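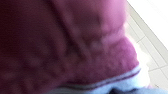
Wrist camera view, cloth handling session: plum fabric with a pale hem stripe, light blue fabric underneath.

Bindance Wrist Recording Kit

The Bindance kit records demonstrations for training manipulation policies on cloth and other soft goods. An operator guides the arm through the task, and the kit stores wrist video, joint positions and gripper opening on one clock.

In the box
Wrist camera with bracket
Primau logging unit
Two cables, 50 cm and 900 mm
Hand trigger for marking the start and end of an episode

Specifications
Weight at wrist, camera and bracket: 618 g
Recording rate: 50 frames per second
Episodes per storage card: 1,804 at default settings

Notes
Focus is fixed. Cloth held close to the lens will be soft in the picture. Episodes can be trimmed or rejected in the Kairys viewer before export.
Adapter plates for Berkance arms are sold separately.

Order code 618-W. Firmware released before October must be updated before first use.
Page updated 17 January 2019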